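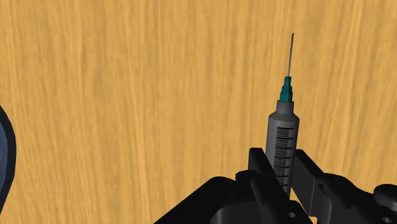

Simulated grasp of a syringe, needle up, in the two-finger gripper model.

Gripper comparison, first results from the simulator
By Nathalie Sandhu, 22 September 2021

In the last newsletter we wrote that the Morthorpe lab wants to choose one gripper for the small medical items. We have now started with the comparison, and we do it first in simulation. The real arm is still occupied with the Gendmont work, and it is also cheaper to drop a syringe on a table which does not exist.

We compare 3 grippers. The first has two stiff fingers with flat inner faces. The second, from Taipe, has the same stroke but soft pads. The third is our own old design, which Alfredo Bautista has measured again and drawn new, as the original files were lost when we changed the server. Every gripper makes 100 grasps on each object, and the starting position is moved a little each time, up to 40 mm to the side.

The syringe is the object that gives us the most discussion. The barrel is smooth and round, so two flat fingers touch it only along a thin line on each side. If the fingers close a bit too high, they cover the graduation marks, and for the later reading step we want that a strip of the scale stays free for the camera. In the grasp shown here the marks can be seen between the fingers, down to the place where the jaws close over the barrel. The lean of the needle is very small. We count such a grasp as good when it also survives the shaking test.

With the stiff fingers, the most common failure is a slow turning of the barrel in the grip during the shaking. The soft pads turn less, but Dinesh Ekanayake does not trust this result yet. The contact model for soft material has many settings, and with other values he received a quite different ranking. He will repeat the runs with friction values measured on the bench before we publish a table.

A word about the pictures: the wood surface is one of 2 backgrounds that we use at the moment. The second is plain gray, and the detection of the needle works better on it. Stijn Mulder is looking at whether the grain is the cause or only the lighting. The needle is thin and pale, and from farther away it covers very few pixels.

The controller was the same for all runs, the Prostport one with default gains. Who would like to try other gains can ask Reynaldo Dimaculangan for access to the scene files. Please do not change the files in the shared folder, make a copy first. The next objects are the small vial and the capped tube.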